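Burger Station Attendants — Part Time, Grolside Hall
Prerkell Catering, posted Jul 16, 2026 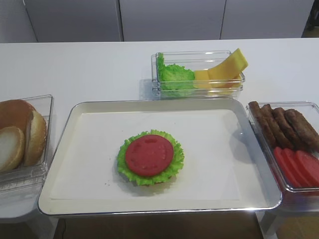
About the job

Prerkell runs the lunch counter at Grolside Hall. We are hiring 2 people to work the burger station, where each order is put together by hand on a paper-lined tray and passed to the pickup window. On a busy day the station sends out 300 burgers, most of them in the first hour and a half of service.

You do not need kitchen experience. Grill work is done by the cooks. Your part starts when the patty comes off the heat and ends when the tray leaves the table.

What you will do

Set up the station before service: tray in front, buns on the left, lettuce and cheese behind where you can reach them without leaning over the food.
Line the tray with a fresh sheet of paper for each order.
Build burgers to the order slip. The house order is bottom bun, lettuce, tomato, patty, cheese, top bun — customers can leave things out but we do not change the order of the rest.
Keep bun tops and bottoms in the same container and refill it when it runs low.
Wipe up crumbs between orders and change gloves when you switch tasks.
Wash and dry the clear containers at closing and put them back in the cabinets.
Write down what was thrown away on the waste sheet.

What we are looking for

Able to stand for a full shift and lift a case of buns.
Able to read an order slip and ask when something on it is unclear.
A state food handler card, or willing to get one in your first month. We pay the fee.
Must be 18 or older.

Hours and training

Shifts run from 10:30 to 3:00. You would work four shifts a week, and the schedule is posted two weeks ahead. Some evening events come up, mainly in April, and those are optional.

Training is 8 hours, paid at the regular rate. The first part is practice builds at the table with no customers waiting. After that you work beside someone from the current crew until you are comfortable on your own.

Pay is hourly and is given at the interview. A meal is included with every shift. Aprons and gloves are supplied; bring your own closed, non-slip shoes.

How to apply

Fill out the short form at the Prerkell office, Room 59, or leave a resume there for Kwabena Ackah, station supervisor. Please include the days you can work and the earliest date you could start. Interviews take place in the kitchen and include a short practice build.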